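Wunska Classic and Electric Car Club
Minutes of the August meeting

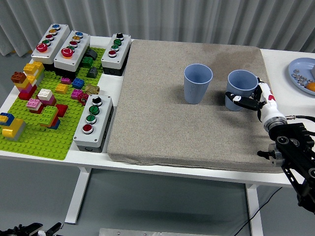
Present: Barbara Pawlak (chair), Mohit Dubey, Kekeli Ametepe, Brijesh Thakur (minutes) and a very good turnout of members. Apologies from Rutilio Montes, who was collecting a gearbox.

Minutes of the last meeting
Agreed, with one correction. Kekeli's estate is a 2 litre, and he would like everyone to know it.

Electric conversion
Mohit gave us the update we had all been waiting for. The old Farkano saloon has moved under its own power! He drove it up and down the lane behind Rutkowska Garage one evening and says it pulls away beautifully, with hardly a sound apart from a squeak from the nearside rear (bush ordered). The batteries are split between the engine bay and the boot, and the original gearbox stays in for now, mostly left in third.

Range was discussed at length. Mohit is hoping for 51 miles between charges, which would cover the run to the coast but not the run back. Barbara asked about charging at the far end and Kekeli offered to ring the hotel. There was a lively debate about whether to fit a recorded engine noise. No vote was taken, though feelings were clear.

Still to do: heater, speedometer drive, tidy the wiring behind the dash, insurance.
Action: Mohit to get a quote for the heater. Brijesh to speak to the insurers.

Autumn run
Kekeli has driven the new route and loved it — the stretch over the top by Guvus is narrow, but the views are superb and the surface has been redone. Start at 9.30 am from the usual car park, coffee stop halfway. Low cars should take the second turning, as the first has a nasty ramp. Rutilio sent word that he will bring up the rear with the tow rope again, and was thanked in his absence.
Action: Kekeli to print route sheets.

Money
We have agreed to put 300 pounds towards the conversion, to be spent on the heater and brake pipes. Proposed by Barbara, seconded by Brijesh, carried.

Any other business
A member has a pair of chrome door mirrors going free, slight pitting. See Brijesh.
Please don't park across the side gate.

Meeting closed at 9.15 pm, after which most of us went out to look at Kekeli's new exhaust.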